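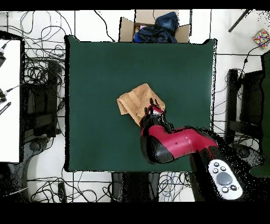

*Slide 1: Tan towel on a green mat*

**Notes, Brinau talk, textile care in small hotels**

- Greet the people, thank Birgit Kuhlmann for the invitation.
- Start with the number: our house in Satberg washes nearly 600 towels in one week. Wait a little.
- Softener: we stopped it in March. Guests did not complain.
- Explain the wash at 41 degrees. Speak slowly here, last time I was too fast.
- Lundora price list only if somebody asks.
- Questions, then coffee.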